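# Washing at scale: Hertta Toivonen on linen, hard water and the cost of heat
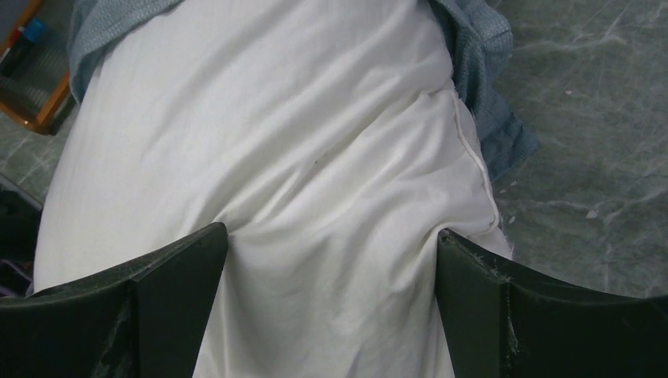 *White woven cloth, seen close.*

Hertta Toivonen has run the technical side of the Plondisgate laundry for 14 years. The plant washes sheets, tablecloths and towels for hotels and small care homes, and her job covers everything between the intake door and the dispatch cages. We spoke in her office over the boiler room in May, with the window open and the door shut against the noise.

She began with water. Plondisgate sits on a chalk supply, and the incoming water is hard enough to leave a ring in a kettle within a week. "Calcium is the first thing I ask about when another laundry rings me with a greying problem," she said. "They want to talk about detergent. I want to know when they last tested the softener."

The mechanism is well understood. Calcium and magnesium bind with soap and with some of the builders in a detergent, and the product settles in the weave. After one wash the effect can't be seen. After 50 or 60 the sheet looks dull and feels stiff, and it takes longer to dry. Toivonen's plant tests the softened water at the start of each shift and logs the result on paper.

"The paper matters to me," she said. "The softener has its own display and it has been wrong twice. Both times the log caught it, once on the same day and once after a fortnight, which was my fault for not reading it."

## Temperature

Most of the conversation was about heat. For many years the white work at Plondisgate went through at a high temperature as a matter of habit. Toivonen began to question this when gas prices rose, and asked Callum Furnival, then the plant's process engineer, to run a comparison on hotel sheets. He split the work into two streams with the same loading and the same rinse. One stayed on the old programme. The other ran cooler with a longer main wash and an oxygen bleach that works at lower temperatures.

"Callum is a patient man and he wanted a year," she said. "I gave him until the autumn."

The cooler stream used less gas and slightly more electricity. Stain removal was the same for most soils and worse for two, body lotion and cooking oil. Those items are now sorted at intake and sent through hot. Care home work was kept out of the comparison and stays on a thermal disinfection programme, where the temperature and the holding time are both recorded for every load.

"People hear that we turned the temperature down and they assume we turned it down for everything," Toivonen said. "A care home sheet has a different job to do. I would not save gas there."

She is cautious about the figures. The new programme arrived in the same year as a heat exchanger on the drain line, made by Drotent, and she doesn't think the two savings can be cleanly separated. The exchanger takes warmth out of the waste water and gives it to the cold feed. It needs cleaning more often than the manual says - lint gets past the screens - and the performance drops before any alarm comes on.

## Wear

A sheet leaves service in one of three ways: it tears, it stains past recovery, or it thins until the customer complains. Toivonen prefers the third, as it means the cloth has been used up. Tears are mostly mechanical, and she traces many of them to overloaded cages and to sharp edges on trolleys. One batch of tablecloths came back week after week with the same short cut near the hem, and the cause was a bent latch on a single cage.

Chemical wear is slower. Chlorine bleach weakens cotton, and more so if it is carried into the dryer by a poor rinse. The plant stopped using it on general work some years ago and keeps a small stock for rewash. Kaisu Salminen, who looks after rewash, sets a limit on how many times an item may go round.

"Two," Toivonen said. "If it has not come clean after two, a third will only make a weak grey sheet out of a strong stained one. Kaisu cuts them up for rags. She is quite strict."

Polyester blends last longer and dry faster, and most of the newer contracts specify them. Toivonen has no objection, but she notes that a blend and a pure cotton should not share a programme. The blend is dry while the cotton is still damp, and whichever point the operator chooses, one of the two will be wrong. Over-dried cotton creases hard and will not iron flat at normal speed.

## Ironing

The ironer is a Ferri, bought second-hand. Toivonen described its faults in some detail. The padding on the rear roll compresses unevenly, and the left side of a wide sheet comes out with slightly more moisture than the right. The operators know this and alternate the feed.

Her own rule is that ironing problems should be looked for upstream. Yellowing usually means alkali left after the rinse. Rolling at the edges suggests the same, or a dirty bed. She keeps a bottle of indicator by the feed table, and a drop on a damp hem gives an answer in a few seconds.

I asked what she would change with a free hand. She said she would replace the drain screens and have the intake floor relaid, as the trolleys pull to one side. A new ironer would come after that. She then went down to look at the afternoon softener reading, which had been entered in the wrong column.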